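Big table Sundays are back!

If you walked past the Kadeck building over the summer and wondered why the lights were off on weekends, we were taking a break, and a well-earned one. But the doors are open again as of September 2, 2018, and we could not be happier to get our hands dirty. Twenty-two people turned up for the first session - more than we had chairs for, so a few of you stood and cut for two hours and never complained once!

Most of the talk before we got going was about the table. Nii Wumbei has wanted one big shared surface in the workshop ever since we moved in, so that people working on the same project can spread out together and pass things across (and borrow each other's rulers, which was happening anyway). The old folding tables wobbled if you so much as leaned on them. Now we have one we can really use, and it is already earning its keep.
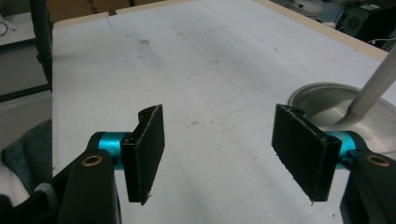 Basix Makers Club - Workshop Group

The white top has a faint grid of thin grey lines printed across it, and I cannot tell you how much I love that grid. You lay your paper down, line it up with a row, and off you go. Kofi Yakubu squared up a whole stack of card for the Birniler boxes without once reaching for his set square, and he is a man who reaches for his set square a lot.

And yes, it has marks on it. There are some brownish stains, a dark smudge, and plenty of little scuffs and specks. A couple of members asked if we should put a cover over it. Please, no! A work table is for working on, and I would much prefer to see it used hard than kept nice. All we ask is that you put a scrap board down before you glue or paint, and wipe up spills while they are fresh.

Coming up: we promised the Mfaume reading room 200 folded gift boxes in time for their December fair, and we would love help with every one of them. Folding is easy to pick up and very good for chatting. If you have never made a box in your life, come anyway and sit next to Kofi. If you have made far too many, come and show the rest of us how to get those corners crisp - mine still come out a bit squashed.

Card is supplied. Bring your own scissors if you have a pair you like, plus a bone folder or an old butter knife for creasing. We are also short on pencils again, so check your coat pockets.

Sessions run every Sunday afternoon from two until five. Names go on the sheet by the door, and Nii has the key if you want to come early and set up.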